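Egg task, open day data - README

Recorded at the Flisberg open day, 05/09/2020
Notes by Leopoldo Montes

What this folder is: recordings of a two-arm setup handling eggs between a clear carton and a plate, made while visitors walked past. I was asked to write it up, and I've tried to keep the sales talk out of it. 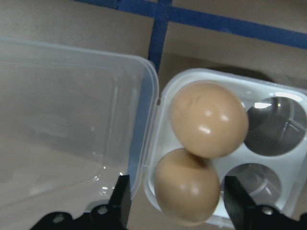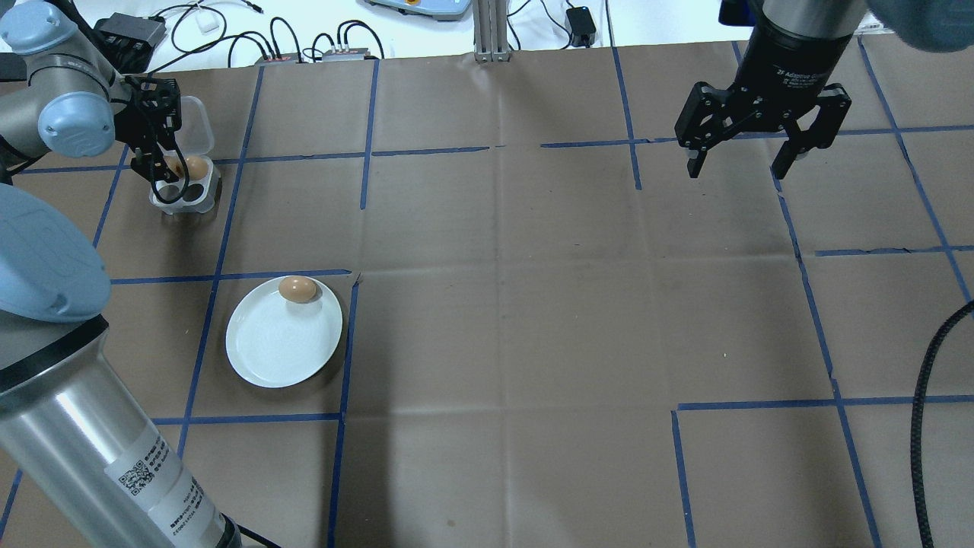
Egg carton from the wrist camera (first) and the whole table from the head camera (second).

What's inside

There are 726 episodes in the folder. The poster at the door said 1,000, which was the target Plavon set in January and was never changed on the artwork. Please cite the smaller number.

Each episode has a wrist view, a head view, joint positions and gripper opening. There is no force data. For a task built on not crushing eggs, I'd call that a serious hole, and I said so at the time.

How it was run

An operator from Quezada drove the arms by hand for every episode. The visitor leaflet used the word "autonomous" in 2 places and it's wrong in both. A trained policy (Mumard) was shown for a short spell after lunch, and those runs are kept out of this release. I have asked for them and would like to see the failures before anyone quotes a success rate.

The blue tape on the cardboard marks the cells used for placing the plate. It was laid by eye and some of the lines are crooked, so don't treat the cells as a measured grid. If you need real distances, work them out from the joint positions.

Known problems

- All the eggs are brown and came from the same shop. I wouldn't expect anything learned from them to carry over to white eggs, or to a pulp carton.
- The clear plastic throws glare. In the wrist view it can be hard to tell where the lid ends and the table starts.
- Labels for "success" were entered by the operator on the spot. I rechecked a small batch and disagreed with 5 of them, mostly over eggs that were set down and then rolled.
- Cracked eggs were swapped out between episodes and not logged. I can't give you a breakage figure and would distrust anyone who does.
- Lighting changed through the day - the blinds went up and down depending on who was complaining.

Suggested use

Fine for pretraining or for testing a data loader. I would not use it to compare grippers, and I would not use it to back up any claim about how gentle the system is.

Send corrections to me through the Flisberg front desk and mark them "egg data".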